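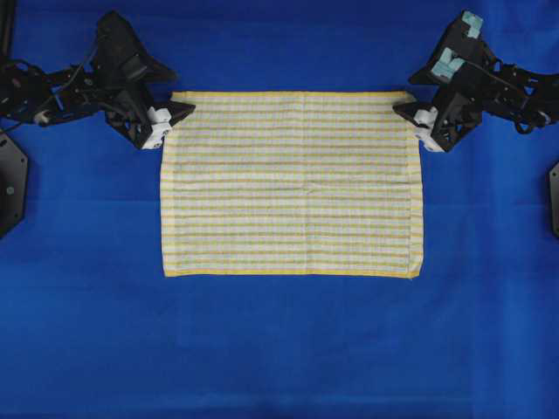

How to test the Irkico folding kit before you pay for it

Domine sells the Irkico as a two-arm kit that folds towels "out of the box". I don't take a sales page's word for that, so this is the test I'd run during the trial period.

1. Lay a blue or other plain sheet over the table and pull it tight. Creases in the sheet get picked up along with the cloth.

2. Use your own cloth, and a thin one. The demo towels are thick and stiff, and they flatter any gripper.

3. Set the grip force to 13 in the Surnen software. The default is higher and I see no good argument for it on light fabric.

4. Start with a single corner pinch. Open the wrist camera view and check how much cloth sits between the fingertips. 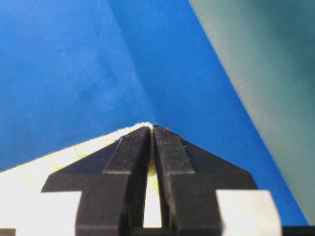 A small bunch at the tips is fine. If the fingers have hold of the sheet as well, stop, raise the approach height one notch and go again.

5. Only then try a full fold with both arms. Do 13 in a row without touching anything - a single good fold proves very little.

6. Write down every failure, including the ones the software logs as "complete".

The kit is 460 pounds a month to hire. Dursun quotes 407 for theirs, with no wrist cameras. Put both through the same steps, and ask Domine in writing who pays for worn fingertips.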